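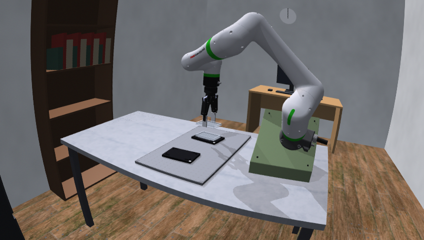 Robotics Club, minutes, 19/04/2023

Bettencourt room, 9 members present. January minutes approved.

1. Plate transfer task. The simulated arm has to move the clear plate between the two black holders on the board. Team Imus ran 44 trials and completed 29. Grip height is still set by hand.

2. Tidar entry. Run limit stays at 30 trials per team.
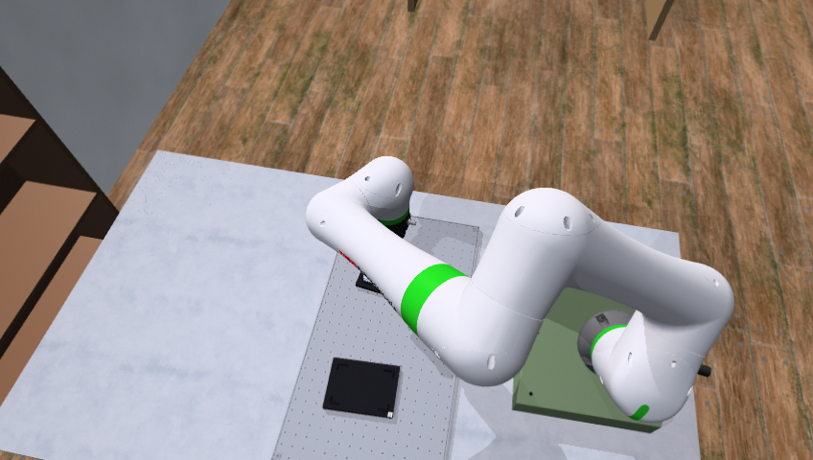 Joni Nieminen asked that failed runs be logged with the grip height used. Agreed. Morena Dal Bello will set up the log.

We use cookies to improve your visit. Accept / Settings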